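印刷する
メールで送る

プレスリリース
2022年2月20日
バスケットボールクラブSilo 広報

Silo、来シーズンからホームをスティーヴァードアリーナ(Stevard Arena)に移します!

いつもSiloを追いかけてくださっている皆さま、報道関係の皆さま、こんにちは。Silo広報です。題名に全部書いてしまったので、もうお分かりですね。私たちSiloは来シーズン、ターナーリーグ(Terner League)のホームゲームを、これまでのウスマニ体育館(Usmani体育館)からスティーヴァードアリーナに移して開催します。うわさになっていたのは知っています。スーパーのレジで「引っ越すんだって?」と聞かれて、袋詰めに集中しているふりをしたこともありました。すみません、あのときはまだ言えなかったんです。

普通のリリースだともっとかしこまった文章になるところですが、うちのリリースは昔からこんな調子でやっています。記者の方から「必要なことがどこに書いてあるか分からない」と叱られたこともありますので、大事なことだけ先に書きますね。移転は来シーズンの開幕から。今シーズンの残り試合は最後までウスマニ体育館で行います。シーズンシートをお持ちの方には優先で席を選んでいただきます。練習場所は変わりません。チーム名も変わりません。以上が大事なことで、残りは私のおしゃべりと細かいご案内です。お時間のある方はお付き合いください。

■なぜ今、移るのか

きっかけは、やっぱり1月の試合でした。スティーヴァードアリーナを借りて一度だけ開催した、あのホームゲームです。ウスマニ体育館の床の補修と日程が重なってしまい、ほかに空いている会場がなくて、正直に書くと「大きすぎるなあ、二階席はカーテンで隠そうか」なんて話をしながら準備していました。カーテンの見積もりまで取りました。

それが、入場者数2331人。クラブの最多記録です。集計の紙を受け取ったとき、桁を読み間違えたかと思って、受付のスタッフと二人で何度も見直しました。声を出しての応援はご遠慮いただいていたのに、拍手だけであんなに体育館が揺れるものなんですね。第4クォーターの途中、相手のタイムアウトが明けても手拍子が鳴りやまなくて、ベンチのコーチの指示が選手に聞こえていなかったらしいです。試合後に選手が「何を言われたか全然分からなかったけど、とりあえず守った」と話していて、コーチは苦笑いしていました。

試合そのものも、ご覧になった方はまだ覚えていらっしゃると思います。前半はひどかった。ほんとうにひどかったです。シュートは入らないし、リバウンドは取られるし、パスは相手のベンチに飛んでいくし。一時は19点も離されて、私は本部席の端っこで試合後の敗戦コメントの下書きを始めていました(この下書きはあとで消しました)。それが後半、前から当たる守備に切り替えたとたんに流れが変わって、最後はフリースローで逆転勝ち。アリーナから出ていくお客さんの顔を出口で見ていたら、もう、ここでまたやりたいという気持ちになってしまって。

その日の片付けが終わってすぐ、アリーナの担当の方に「来季の空き状況って、どんな感じですか」と聞いたのが話の始まりです。雑談のつもりでした。翌週には日程表を広げていました。

■ホームゲームの数と、ざっくりした日程

来シーズンのホームゲームは、スティーヴァードアリーナで23試合を予定しています。全部です。分散開催も考えましたが、「今日はどっちの会場だっけ」と試合当日に迷う方が必ず出るだろうということで、一か所にまとめました。白状しますと、いちばん迷いそうなのは私です。

対戦カードと開始時刻は、ターナーリーグ事務局から発表があり次第お知らせします。こちらで先に書けることは多くないのですが、アリーナの都合がはっきりしているところだけお伝えしておきますね。まず、シーズンの前半に試合が少し偏ります。アリーナでは冬に展示会が続く時期があって、その間はどうしても借りられません。ですから秋は毎週のようにホームゲームがあるのに、そのあとしばらく遠征ばかり、という並びになりそうです。選手の体のことを考えるとつらい並びですが、トレーナーは「移動の続く時期が先に分かっているなら準備はできる」と言ってくれました。頼もしい。

開始時刻については、夜の試合を少し早めたいとリーグに希望を出しています。アリーナの前から出る最終バスが、ウスマニ体育館の前のバスより早いんです。延長戦になったときに、お客さんが時計とコートを交互に見ながら観戦するようなことにはしたくないので。

■ユニフォームも少し変わります 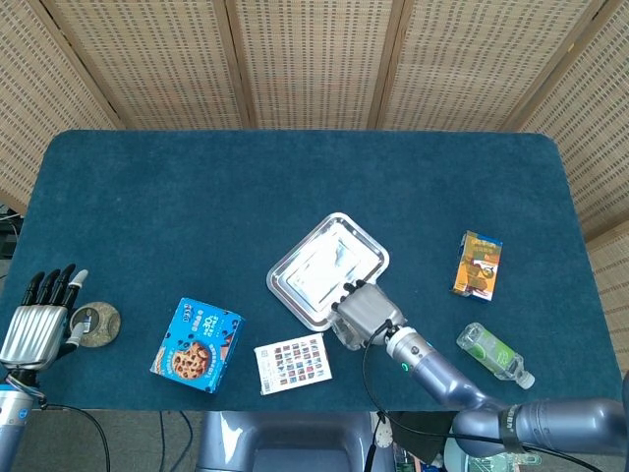
新しいホームユニフォームは、移転に合わせて色を一段深くします。今までの明るい緑は、ウスマニ体育館の照明だとちょうどよかったのですが、スティーヴァードアリーナの白い照明の下で着てみると、思っていたよりずっと薄く見えてしまったんですね。二階席から撮ったビデオを見返したら、相手の白いユニフォームと見分けがつきにくい場面までありました。で、どのくらい深い色になるかと聞かれるたびに説明に困っていたのですが、写真のテーブルの、あのフェルトっぽい暗い青緑がかなり近いです。脇の切り替え部分には細かい格子の柄が入りまして、こちらは奥に立っている籐の衝立の、小さな四角い穴が並んだ編み目を思い浮かべていただければだいたい合っています。色はベージュではなく白ですけれど。アウェイ用は白地のまま変えません。背番号の書体は少し太くします。「7と1が遠くから区別できない」というお手紙を何通もいただいていて、ずっと気になっていました。やっと直せます。

レプリカの販売は開幕前を予定しています。今のユニフォームをお持ちの方、どうぞそのまま着て来てください! 色が違うからと遠慮する必要はまったくありません。むしろ古いのを着てきてくださる方を見ると、私は受付の奥で勝手にうれしくなっています。チーム結成当初の、あの胸の文字が大きすぎるやつなんて見かけた日には、こっそり拝んでいます。

それから、お子さま用のサイズを増やします。今シーズンはいちばん小さいサイズが早々になくなってしまって、裾を折って縫って着せてくださっていたご家庭もあったと聞きました。今回は多めに作ります。多めに作りますと会議で言い切ってしまったので、どうか買ってください。

■座席のこと

シーズンシートをお持ちの方には、新しい座席図と申込用紙を郵送でお送りします。メールのほうが早いのは分かっているのですが、座席図は大きな紙で広げて見たいというご意見が多かったので、紙にしました。家族で食卓に広げて、ああでもないこうでもないと言いながら選んでいただけたらいいなと思っています。

ウスマニ体育館とは座席の形がかなり違います。今までベンチ裏に座っていらした方は、同じ「ベンチ裏」でもコートからの距離が少し遠くなります。そのかわり、前の人の頭が邪魔になりにくい。傾斜がきついんです。1月の試合のとき、私も試合前に全部の区画に座ってみましたが、個人的にはゴール裏の少し上がったあたりがおすすめです。速攻が自分のほうに向かってくるのが見えるんですよ。守る側の選手が、振り向きながらどこに戻るか決める瞬間がよく分かります。サイドライン側の値段の高い席を売らなければならない立場で、こんなことを書いていいのか分かりませんが。

二階席は自由席にします。一階はすべて指定席です。ウスマニ体育館の名物だった、開場と同時に座布団を抱えて早歩きするあの光景は、一階ではなくなります。さみしいという声があるのも承知しています。二階でぜひ続けてください。走るのは今までどおり禁止です。

車いす席は両方のゴール寄りに設けます。今の体育館では出入口のすぐそばにしか置けなくて、人が通るたびに試合が見えなくなると何度もご指摘をいただいていました。新しい場所は前に通路がありません。付き添いの方の席も隣に用意します。こちらは事前にご連絡をいただけると準備がしやすいので、お電話でもメールでもお知らせください。

感染対策については、そのときのリーグの指針に合わせて入場できる人数や応援のやり方が変わる可能性があります。いま「全席売ります」と断言できないのがつらいところです。シーズンシートの方の席は、入場制限がかかった場合でも優先して確保します。この一点は社内で真っ先に決めました。

■アクセス

スティーヴァードアリーナは、駅から歩くと約19分かかります。近いとは言いません。1月の試合のときは寒くて、到着されたお客さんの鼻がみんな赤くなっていました。道はほぼまっすぐで、川沿いに出てしまえばあとは屋根が見えるのでまず迷いませんが、雨の日はちょっと大変です。

そこで試合のある日は、駅とアリーナの間で臨時バスを走らせる方向でバス会社と話をしています。まだ決まっていないので大きな声では言えませんが、かなり前向きなお返事をいただいています。行きより帰りの便を厚くしてほしいとお願いしました。行きは皆さんばらばらにいらっしゃるのに、帰りは一斉ですからね。

駐車場はウスマニ体育館より広いです。広いのですが、出口がひとつしかありません。試合終了直後に車に乗ると、たぶん動きません。なので、来シーズンは試合のあとにロビーで少し過ごしていただけるような時間をつくります。選手のひとことインタビューとか、フリースロー体験とか、売店の残り物の値引きとか。値引きの時間がいちばん混む気がします。

自転車の方は正面右側の駐輪場をお使いください。川沿いのフェンスに立てかけるのはご遠慮ください。1月に風で何台もまとめて倒れまして、起こすのに手間取りました。

■売店 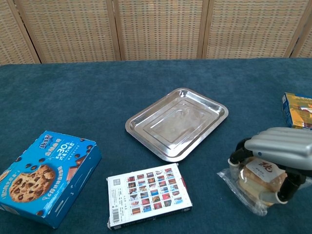

食べ物の話をしないと怒られそうなので書きます。ウスマニ体育館の売店で人気だった豚汁は、来シーズンも続けます! これは譲れませんでした。アリーナは火を使える場所が限られているため、調理は別の場所で済ませて、会場では温めてお出しする形になります。味は変わらないはずです。試食を重ねた結果、私の体重は変わりました。

おにぎりも続けます。具の種類は少し絞ります。昆布だけは必ず残します。売れ残るのはいつも昆布なのに、やめるとなると反対の声がいちばん大きいのも昆布なんです。不思議な食べ物です。

アリーナの館内には常設の飲食店も入っているので、うちの売店とあわせてご利用いただけます。ただし常設店は試合のない日と同じ時間に閉まります。夜の試合のハーフタイムに行ったら閉まっていた、ということが起こり得ますので、そこはお気をつけください。飲み物の持ち込みは、ふたの閉まる容器であれば大丈夫です。缶とびんは受付で紙コップに移していただきます。

■チームの近況

移転の話ばかりしていますが、シーズンはまだ続いています。しかも、いい感じで続いています。先日のアウェイゲームにも勝って、ただいま7連勝中です。こんなに勝ちが続くのは久しぶりで、ロッカールームでは誰も靴下を替える順番を変えたがらないとか、バスの席を絶対に動きたがらないとか、妙な決まりごとが増えています。

連勝の中身を見ると、派手な試合はそんなにありません。得点がすごく伸びているわけでもなくて、どちらかというと失点が減りました。開幕のころはピックアンドロールの守りで毎回のように誰かが遅れて、コーナーから気持ちよく打たれていましたよね。あそこが減ったんです。練習で同じ動きを飽きるほど繰り返していて、見ているこっちが先に飽きたくらいなのですが、試合になると確かに足が出ている。控えの選手が出ても守備が緩まないのが、今いちばんの強みだと私は思っています。素人の感想ですけれど、コーチに話したら否定はされませんでした。

もうひとつ、ターンオーバーが少なくなりました。前はリードしているときほど慌てていたのに、このところは時間をうまく使えています。残り時間が少ない場面でガードの選手がボールを持ってゆっくり歩いてくるのを見ると、こちらは心臓に悪いのですが、本人は落ち着いたものです。

けがで離れていた選手たちも、少しずつ練習に戻ってきています。復帰の時期については医療スタッフの判断が出てからあらためてお知らせします。取材の際に個別の回復状況をお尋ねいただいても、その場ではお答えできないことがあります。どうかご了承ください。

■ウスマニ体育館での残り試合

さて。ここからはちょっとしんみりします。

ウスマニ体育館は、Siloが生まれてからずっと使わせてもらってきた場所です。天井が低くて、ロングパスを高く投げると梁に当たりそうになる。冬は入口から風が吹き込んで、夏は扇風機を回しても暑い。シャワーのお湯は途中でぬるくなる。アウェイチームからは「あそこはやりにくい」と言われ続けてきて、それがうちのちょっとした自慢でもありました。得点板の片方の数字が引っかかって動かなくなり、手でたたいて直していた時期もあります。今はちゃんと動きます。

客席とコートが近すぎて、こぼれ球を追いかけた選手が最前列の方の膝の上に乗ってしまう、ということもしょっちゅうでした。そのたびに選手が頭を下げて、お客さんが背中をぽんとたたいて送り出す。あれがなくなるのかと思うと、移転を決めた側にいながら勝手なのですが、さみしいです。

最終戦では、試合のあとにコートを開放します。どうぞ降りてきて、床を踏んでいってください。靴底のきれいな靴か、室内履きをお持ちいただけると助かります。記念撮影もご自由に。古い横断幕を飾る場所も用意しますので、お手元に眠っているものがあれば受付に預けてください。お帰りの際にお返しします。

体育館のほうは、私たちが移ったあとも市民の皆さんのスポーツの場として使われます。それと、Siloの子ども向けバスケットボール教室は、これまでどおりウスマニ体育館で続けます。ここは保護者の方からのお問い合わせが多いと思うので、はっきり書いておきますね。教室の場所も曜日も月謝も変わりません。アリーナへ通う必要はありません。教室の子たちには、来シーズンのホームゲームで試合前にコートに立ってもらう機会をつくるつもりです。広いコートで緊張してしまう子もいるでしょうけれど、選手も1月は緊張していたそうなので、たぶん大丈夫です。

■お手伝いしてくださる方も募集します

会場が広くなる分、人手も要ります。入場口のご案内、モップがけ、得点の速報入力など、いろいろな持ち場があります。バスケットボールの経験は問いません。モップがけは、選手が転んだらすぐ飛び出して床を拭いて、プレーが再開する前に戻ってくる仕事です。コートのいちばん近くで試合を見られる特等席でもあります。ただ、見入ってしまって飛び出すのを忘れる方がたまにいらっしゃいます(私です。一度やって、審判に手招きされました)。

参加を希望される方は、クラブ事務所までご連絡ください。開幕前にアリーナで説明会を行います。高校生の方は保護者の同意が必要です。

■よくいただきそうなお問い合わせについて

先にいくつか書いておきます。アリーナの名前に「Silo」は付きません。命名の権利を買ったわけではなく、あくまで会場をお借りする立場です。将来的に自前の体育館を建てる計画があるのかとも聞かれますが、今のところありません。夢を語り出すと長くなるので、ここでは控えます。

チケットの値段は、二階自由席については今シーズンの自由席と同額に据え置きます。一階の指定席は区画によって変わります。料金表は座席図と一緒にお配りするほか、クラブ事務所の窓口でもご覧いただけるようにします。学生割引は続けます。学生証を忘れて「顔で分かるでしょう」とおっしゃる方が毎回いらっしゃいますが、学生証をお願いします。

マスコットの着ぐるみはどうなるのか、という質問も来そうですね。一緒に引っ越します。アリーナの通路の扉を通れるかどうかを確かめたところ、横向きなら通れました。入場のときに横歩きで出てくるかもしれませんが、演出だと思って見てあげてください。

■報道関係の皆さまへ

スティーヴァードアリーナの記者席は、コートを挟んでベンチの反対側になります。電源はありますが、口の数が限られていますので、延長コードをお持ちいただけると安心です。カメラの撮影位置はゴール裏の左右で、試合中にベンチ側へ移動することはできません。ウスマニ体育館のように、お客さんの間をすみませんすみませんと言いながら横切ることは、もうしなくて済みます。

移転に関する取材のご依頼は、クラブ事務所の広報までお願いします。選手への取材は練習後の時間帯でお受けしますが、今はシーズンの大事な時期ですので、一人ひとりの時間は短めにさせてください。会場の下見をご希望の場合は、アリーナの利用がない日にまとめてご案内します。ご希望の日をいくつか挙げてご連絡いただけると調整が早いです。1月の試合の記録用紙の写しもお渡しできますので、必要な方はひと声かけてください。

対戦カードが出ましたら、またリリースをお送りします。残り試合、まずはウスマニ体育館でお待ちしています。豚汁は早めの時間になくなりますので、召し上がりたい方は前半のうちにどうぞ。

(Silo広報)

印刷する
メールで送る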